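Subject: Re: Urkus servers: account transfer and the closing of the Jokville realm
From: Veronika Aebischer
To: players-announce
Date: 12 Jun 2019

Dear list members,

Urs Fankhauser wrote to this list with several questions on the closing of the Jokville realm. As others have sent similar questions privately, I am answering on behalf of the server administration, so that the same information is available to everyone.

> I have played on Jokville since the open test and I understand that
> the realm is to be merged with Tanner. The notice posted in the game
> client is very short. It does not say what becomes of guild halls,
> nor whether characters above level 82 keep their rank on the ladder.
> Our guild has stored goods in the hall for years and many of our
> members log in only a few times each season. Will they lose what
> they have if they miss the date?
>
> I would also like to know why Tanner was chosen over Cladico, where
> most of our old opponents now play. A vote was mentioned in March
> and I do not recall seeing the result.
>
> Urs Fankhauser

Regarding guild halls: the hall itself cannot be moved. The plots on Tanner are laid out differently and most of those near the harbor are already taken. Every guild from Jokville will receive a deed for one plot of equal size, which the guild leader may place on any free ground. The deed does not expire. Furniture, trophies and banners will be packed into a crate attached to the deed and can be set out again once the plot is chosen. Wall paint and custom floor patterns are not stored and will have to be redone.

Goods in guild storage will be transferred in full up to a limit of 3000 items per guild. Stacked items count as one. Guilds above this limit have been written to separately, and their leaders are asked to reply to that message before they begin to move anything by hand. Two guilds attempted to send their surplus through the in-game mail last week, and the mail queue on Jokville was delayed for all players as a result.

Players who do not log in before the closing date will lose nothing. Their characters will be held in an inactive state and will appear on Tanner at the first login, in the starting inn, with all equipment and coin. The only exception concerns open auctions. Any auction still running when the realm closes will be cancelled, and the item will be returned to the seller without the listing fee.

Regarding the ladder: characters above level 82 keep their level and their titles. They do not keep their position. The two ladders were scored under different rules, Jokville having counted arena wins against unranked players until the winter patch, and the administration could find no fair way of combining them. The ladder on Tanner will be reset for all characters on the day of the merger. The final standings on Jokville will be published as an archive page, and the leading 500 characters will receive a commemorative cloak. The cloak has no effect in play and cannot be traded.

With respect to the vote in March, Mr. Fankhauser is correct that the result was not sent to this list. It was posted on the forum only, and I apologize for the omission. A majority of those voting preferred Tanner. Cladico received considerable support from the larger guilds, but it runs with open player combat in all zones, and a merger there would have imposed those rules on many players who had deliberately chosen a quieter realm. Individual transfers to Cladico remain possible. They may be requested from the account page, one character at a time, and are free of charge for former Jokville characters until the end of the season.
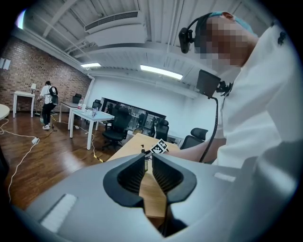 Character names require some attention. Where a name is in use on both realms, the character with the earlier creation date keeps it. The other player will be asked to choose a new name at login and will be shown three suggestions, none of which need be accepted. Names that have been reserved but never played will be released. Friend lists will follow the new names automatically. Block lists will not, and players who rely on them should review their entries after the move.

Add-ons that read the realm name from the settings file will need to be updated by their authors. The standard client needs no change beyond the usual patch.

Further questions may be sent to this list. Matters concerning a single account should go to the help desk, with the character name and realm in the subject line.

Yours sincerely,

Veronika Aebischer
Server Administration, Urkus

Recent messages in this list
Tanner: revised map of free building plots
Re: Arena scoring after the winter patch
Cladico: transfer requests and waiting times
Forum sign-in problem resolved
Re: Re: Missing banners in guild crates
Patch notes, client and launcher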